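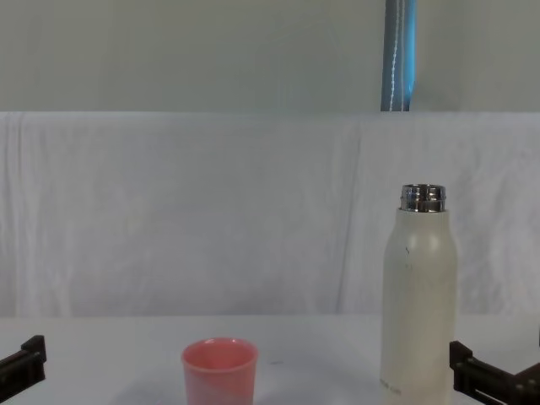 Pouring from a narrow-necked container into an open one is a task most households carry out several times a day, and it is seldom looked at closely. This report covers a short project on where the liquid goes when it does not go into the cup. The work was limited to one type of container, the insulated drinks bottle, and one type of receiver, a small plastic tumbler. The difference between the two matters to the method: the bottle is much the taller, with a threaded metal neck narrower than its shoulders, while the cup is short and widens towards the rim. Any pour therefore starts with the mouth of the bottle well above the cup, and the person pouring has to bring it down and across in the same movement.

The report was written by Surachet Wannasri for the household products module. The practical work was done in March.

Aim

The aim was to find out whether the starting distance between bottle and cup affects the amount of water spilled, and whether the screw thread on the outside of the neck makes dribbling worse. A secondary aim was to write a set-up procedure simple enough for another student to repeat.

Equipment

The bottle is cream-coloured, with a matt body and an exposed steel neck. The cap was left off for every trial. In the project notes it is called Otero, and the cup is called Dulia. These are only labels, chosen so that the entries in the results book could not be confused with those for the bottles used by the other groups.

The cup is a pink tapered tumbler. Two cups of the same type were bought so that a dry one was always ready. Both objects were used on a plain white table with a white cloth hung behind it. Water on a white surface is harder to see than expected, and a little food colouring was added after the practice pours. A kitchen scale, a measuring jug and a roll of paper towel made up the rest of the equipment.

Set-up

The bottle was placed first and the cup second. Bottle and cup were kept well apart at the start, with bare table between them. Earlier practice with the two almost touching had led to the cup being knocked by the base of the bottle as it was tilted. The bottle was filled to the same level each time using the jug, and the outside of the neck was wiped dry before the pour.
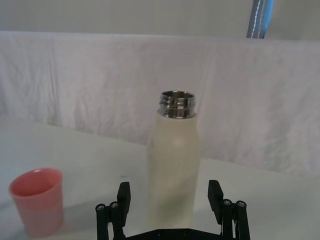

Procedure

Each trial followed the same order. The empty cup was weighed, then put back on its mark. The bottle was lifted by the lower half of the body, moved across, and tilted until the water began to run. Pouring stopped when the water reached a line inside the cup. The bottle was then returned upright to its own mark and left there while the cup was weighed again. Water on the table and on the outside of the bottle was taken up with a pre-weighed piece of towel.

There were 13 trials in total. Nine were carried out at the wide spacing and the remaining four at the closer one. The numbers are unequal because the closer spacing was stopped early, after the cup was tipped over and the table had to be cleared.

Results

Spillage was small in most trials and took the form of a dribble down the neck. Larger spills happened at the start of a pour, when the bottle was tilted before its mouth was over the cup. At the wide spacing this happened in two trials. At the close spacing the main fault was contact between bottle and cup.

The dribble followed a regular path. Water left the lip, ran into the thread, and travelled part of the way round before dropping to the smooth metal below. From there it reached the shoulder and spread out.

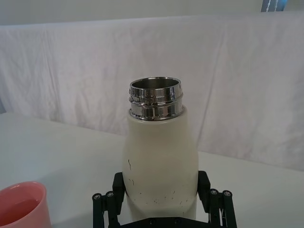

A faster pour reduced this, because the stream cleared the lip completely, but it also made the fill line harder to hit. A slow pour was accurate on volume and poor on dribble. No speed was found that was good for both.

Grip height also had an effect that was not planned for. Holding the bottle low gave a wide swing at the mouth for a small turn of the wrist — useful for reaching the cup, less so for stopping the flow. Holding it near the shoulder gave finer control, but the hand was then in the path of the dribble.

Sources of error

The towel method does not recover water held in the thread itself, so the dribble figures are slightly low. The fill line was judged by eye. All pours were made by one right-handed person, who will have improved over the session. The order of the spacings should have been mixed.

Further work

The same trials should be repeated with a bottle whose thread is on the inside of the neck. The Rever group has one and has agreed to lend it. A wider receiver, such as a cereal bowl, would show whether the early-tilt spills come from the spacing or simply from the small target.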